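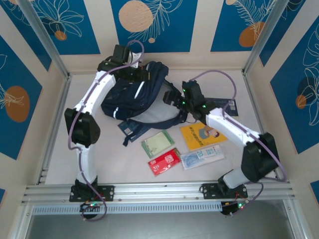
A navy backpack on the work surface, between the two arms.

Section 4: Setting up the remembrance service at Prutwood

I've run the sound and seating for our service at the Prutwood memorial garden long enough to have made most of the mistakes already, so I wrote this part of the guide the way I'd explain it to you over coffee. It covers the day before and the morning itself. The order of prayers and readings is in Section 5, and the procession route is in Section 6.

Before you start

You'll need the garden gate key, the Aranda speaker kit (two speakers, two stands, one mixer, one wireless mic), the long extension cord, the folding chairs, the lectern, the wreath stands and the flag. The chairs live in the Clallik hall, and the hall closes early in August, so call ahead!

The day before

1. Unlock the side gate and walk the whole path from the church door to the wall of names. Pick up branches and anything else a person in dress shoes could trip on.

2. Put out the chairs. We own 199 of them and I set up 100 on the lawn, then leave the rest stacked behind the hedge. Start with the front row, keep it well back from the wall, and leave a center aisle wide enough for two people carrying a wreath between them.

3. Mark the first two rows for families. The cards go on the seats, not the backs (they blow off the backs, trust me).

4. Place the wreath stands to the left of the wall. Push the legs into the grass until they stop wobbling.

Note: If the forecast is bad, stop after step 1 and do the chairs in the morning. Wet seats make for a grumpy congregation.

The morning of the service

5. Set the speakers on their stands, one at each end of the front row, turned slightly outward. Plug both into the mixer and leave the mixer off for now.

6. Run the extension cord along the edge of the path and tape it down.

Caution: Never run the cord across the procession path, even under a mat. The color guard marches in step and looks straight ahead.

7. Turn the mixer on first, then the speakers. Bring the volume up slowly while somebody reads at the lectern. I use the first page of the program because it has all the hard names in it.

8. Raise the flag to the top, pause, then lower it to half-staff. It stays there until the bugler finishes.

9. Lay out the programs. The Clivley print shop sends them in boxes, and last time I ordered 423, which left us a nice small stack for people who couldn't come.
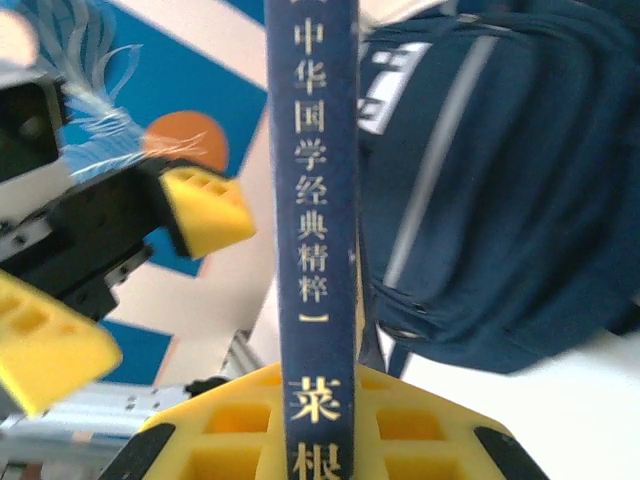 Navy spine with gold Chinese lettering.

10. Put the book of names on the lectern and open it to the ribbon. There are almost 3000 names in it and we read one page a year, so please don't move the ribbon until the reading is over.

Note: Put a fresh battery in the wireless mic right before people arrive. I keep a spare in my jacket pocket as well.

If something goes wrong

No sound: check the mute button on the mic, then the mixer. It's the mute button nine times out of ten.

Squealing: turn the mixer down a little and move the mic behind the speakers.

Bugler running late: hold the wreaths and go ahead with the second reading. The recorded bugle call is on the mixer's memory card, but I'd save that for a real emergency - people do notice.

When it's over, leave the wreaths where they are, switch the speakers off before the mixer, and get the chairs back to the hall before it closes.

Section last updated August 3, 2019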